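Chapter 6
Looking After the Gripper

In this chapter you will learn to:
inspect the fingers of a two-finger gripper
clean the fingertips and the lens of the wrist camera
set the closing force and check the zero point
keep a service record that another person can follow

6.1 Why the fingers come first

Most faults in a small handling cell are reported as something else. The operator says the arm has missed the part, or the program has stopped at the wrong line. In the training cell at Stemadum, where much of the material for this chapter was gathered, the service book held 32 entries by the end of April. The commonest cause written in the last column was "fingers". They were dirty, worn at the tip, or closing a little off centre.

The fingers are the only part of the arm that is meant to touch things, so they wear faster than the joints or the cables. They also meet a wide range of shapes. A block with flat sides spreads the load across the pad. A thin board held near its edge does the opposite, and puts all of it on a narrow strip close to the tip. 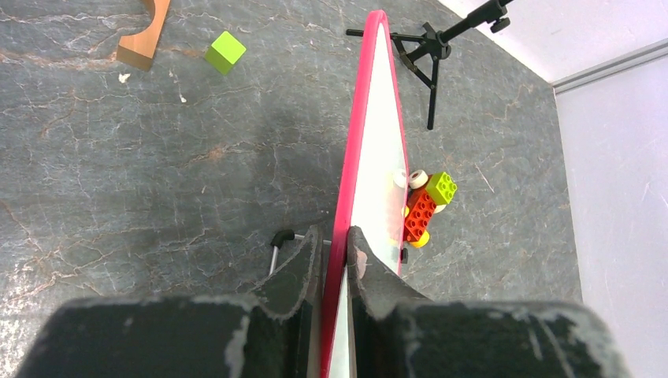 Wear of this kind builds up slowly and is easy to miss from where the operator stands. Look at both fingers from the side with the gripper open, then again with it closed on nothing. The tips should meet along their full width. If light shows between them at one end, note which end before you loosen any screws.

6.2 The inspection interval

Every 600 cycles is a sensible interval for a cell that handles mixed objects. A cell that picks the same soft part all day can go longer. The counter is on the maintenance page of the controller and must be read before the power is switched off, as some older controllers lose the last few cycles.

Sosina Shiferaw, who set up the Stemadum cell, kept the book in four columns: counter reading, what was seen, what was done, initials. One of her entries reads:

21 July 2020. Counter 1026. Left tip worn on outer edge, right tip marked. Both cleaned. Left pad changed. Zero reset. S.S.

Note that she wrote down what she saw before what she did. Keep to that order in your own book.

6.3 Cleaning

Isolate the arm and wait 90 seconds before you touch the gripper. Wipe each finger from the base to the tip with a dry, lint-free cloth. Use a damp cloth only on marks that will not come off dry, and never spray liquid at the wrist. Clean the camera lens last, with a fresh cloth.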